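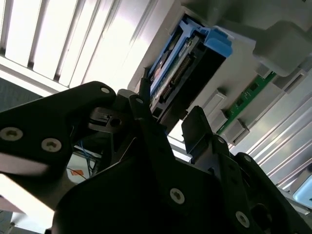 제3장 드라이브 캐리어 및 내부 부품의 점검

3.1 적용 범위
본 장은 Closbridge 정비실에서 취급하는 사무용 데스크톱 컴퓨터의 드라이브 캐리어 탈착과 내부 육안 점검 절차를 규정한다. 작업자는 착수 전에 정비 대장에 장비 관리번호를 기재하여야 한다. 서식은 Danilard 양식 2210호를 사용한다.

3.2 작업 전 준비
1. 운영 체제를 정상 종료하고 전원 코드를 콘센트에서 분리한다.
2. 모니터, 키보드, 네트워크 케이블을 모두 분리한다.
3. 전원 버튼을 5초간 눌러 잔류 전하를 방전시킨다.
4. 정전기 방지 손목띠를 착용하고 접지 상태를 확인한다.
5. 본체를 평평한 작업대에 눕히고 측면 덮개를 분리한다.

주의: 전원 코드가 연결된 상태에서 덮개를 열지 않는다.

3.3 전원 공급 장치의 확인
1. 전원 공급 장치의 라벨에서 정격 출력과 인증 표시를 확인하고 대장에 옮겨 적는다.
2. 통풍구에 먼지가 쌓여 있으면 정전기 방지 브러시로 제거한다. 압축 공기는 짧게 끊어서 분사한다.
3. 메인보드로 이어지는 전선의 피복 손상 여부를 살핀다. 전선을 잡아당겨 확인해서는 안 된다.

경고: 전원 공급 장치의 외함은 어떠한 경우에도 개봉하지 않는다. 이상이 의심되면 장치 전체를 교체하고 담당자 Hauwa Olatunji에게 통보한다. 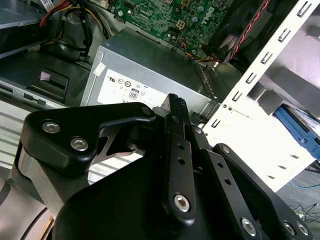
그림 3-1. 전원 공급 장치의 인증 라벨과 통풍구

3.4 드라이브 캐리어의 분리 및 장착
1. 드라이브에 연결된 데이터 케이블과 전원 케이블을 커넥터 몸체를 잡고 분리한다.
2. 파란색 캐리어의 탭을 잡고 슬롯에서 수평으로 빼낸다. 걸리는 느낌이 있으면 즉시 멈추고 케이블 간섭 여부를 확인한다.
3. 드라이브를 교체할 때에는 캐리어의 고정 핀과 드라이브 측면의 나사 구멍을 맞춘다.
4. 캐리어를 슬롯에 다시 밀어 넣고, 고정된 것을 손으로 확인한다.
5. 케이블을 원래 경로대로 정리한다. 냉각 팬의 날개에 전선이 닿지 않아야 한다.

참고: 분리한 캐리어는 정전기 방지 매트 위에 둔다. 예비 캐리어는 Nirkon 보관함 3142번에서 수령한다.

3.5 메모리 슬롯 및 메인보드 점검
1. 메모리 슬롯 2개의 내부에 이물질이 없는지 확인한다.
2. 메모리를 장착할 때에는 모듈의 홈과 슬롯의 돌기를 맞추고 양 끝을 고르게 누른다.
3. 확장 슬롯과 소형 커넥터의 핀이 휘어 있지 않은지 살핀다.
4. 프로세서 고정 장치는 책임자의 승인 없이 풀지 않는다. 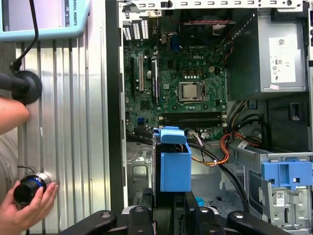

그림 3-2. 측면 덮개를 분리한 본체 내부. 메모리 슬롯은 비어 있음

3.6 작업 종료
1. 공구와 나사가 본체 안에 남아 있지 않은지 확인한 후 덮개를 닫는다.
2. 케이블을 다시 연결하고 전원을 켜서 드라이브와 메모리의 인식 여부를 확인한다.
3. 결과를 양식 2210호에 기록하고 Yetunde Iyamu의 확인 서명을 받는다.

메모리가 장착되지 않은 장비는 2항의 전원 시험을 생략하고 비고란에 "메모리 미장착"으로 기재한다.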